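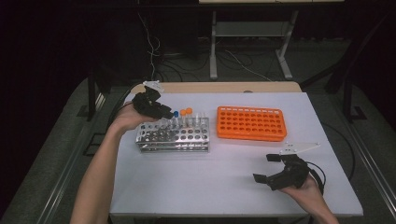 ## Bench check, tube transfer station - October round

I do this walk-through before anyone picks up a pair of grippers, and again after lunch if the bench has been used all morning. It's the Cudomley checklist with my own notes scribbled under the items, so if you want the bare version, print that one. The notes are where I've changed my mind over the last few rounds, or where people keep asking me the same thing.

Marks: **OK**, **Fix** (do it now, keep going), **Stop** (tag the bench and come find me).

### 1. Table and rails

- [x] **Tabletop wiped, no grit, no labels stuck down.** OK. I run my palm over it. A bit of old label glue is enough to catch a finger pad, and then you're prying instead of lifting.
- [x] **Side rails tight, no sharp ends.** OK. Give each one a good shove near the corner. Sleeves do find those ends!
- [ ] **Floor clear on the operator side.** Fix. There was a loose bag strap where people stand. Moved it, and I'll say it again: bags go on the hooks by the door.
- [ ] **Cables behind the bench bundled.** Fix. The rule says nothing loose in a walkway. Behind the bench isn't strictly a walkway, but people cut through there to reach the shelf, so I treat it like one. Velcro straps only please - zip ties get cut off with whatever blade is handy and I've seen the nicked insulation afterward.

### 2. Racks and tubes

- [x] **Metal rack sits flat and doesn't rock.** OK. Press on opposite corners. If it rocks, check the end panel screws first.
- [x] **Plastic rack has no cracked holes.** OK. Hold it up to the light and flex it a little. Hairline cracks show up pale in the orange plastic.
- [x] **Gap between the racks.** OK. Our house rule is 70 mm at the narrowest point, and I carry a cut strip of cardboard that length in my pocket (very high tech). Angled racks are fine as long as the strip fits.
- [ ] **Tubes checked for chips at the rim.** Fix. Pulled one with a rough lip. Glass or plastic, same rule: if your gloved finger snags on it, it goes in the bin with the yellow lid and gets written down.
- [x] **Caps seated.** OK. Cap color doesn't matter for this station, by the way. I get asked that a lot. Colored or clear, they all get the same quarter-turn check.
- [x] **Practice tubes only, nothing with a sample in it.** OK. No exceptions on this bench, and I don't care how short the run is.

### 3. Grippers

- [x] **Finger pads on straight, not peeling.** OK on both. Ours get swapped at 100 hours of use whether they look tired or not. I used to go by eye and I was wrong too often.
- [x] **Jaws open and close without sticking.** OK. Cycle them slowly and listen. A click halfway usually means a screw has backed out.
- [x] **Screws present.** OK. Look into the small holes on the finger bodies with a flashlight.
- [ ] **Cable has slack at full reach.** Fix. One was hooked under the table edge, so it felt fine close in and tugged when you stretched. Reach to every corner of the bench before you sign this one off. Every corner, not the two you like.
- [x] **Unit number matches the log.** OK. Semwal unit 161 is back from repair and has its new tag.

### 4. Two people at one bench 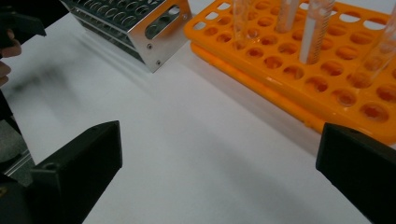 **Can two people work the same rack at the same time?**

Only if they've agreed out loud who is reaching and who is waiting. One set of jaws over a rack at any moment, and the person waiting keeps theirs low and open, well back from the tubes. If you both go quiet and start guessing, put the tools down and start over.

- [x] **Call words agreed.** OK. We use "mine" and "clear." I tried a longer list and people just pointed.
- [x] **Stop word posted.** OK. It's "hold." Anyone can say it, including someone walking past.
- [ ] **Sleeves pushed up or banded.** Fix. Bands are in the Trotunico drawer, second one down.

### 5. Sign-off

- [x] Break after 3 runs, and I mean a real one with hands off the tools.
- [x] Spill kit within reach, seal unbroken.
- [ ] Log sheet refilled. Nope, my fault. I'll bring a stack over from the Rurik office this afternoon.

No Stops this round. Five Fix items done on the spot, log sheets still open. If the cable item comes up again next time I'm going to put a clip on the rail and make it part of setup - tell me if you'd rather have it on the left or the right.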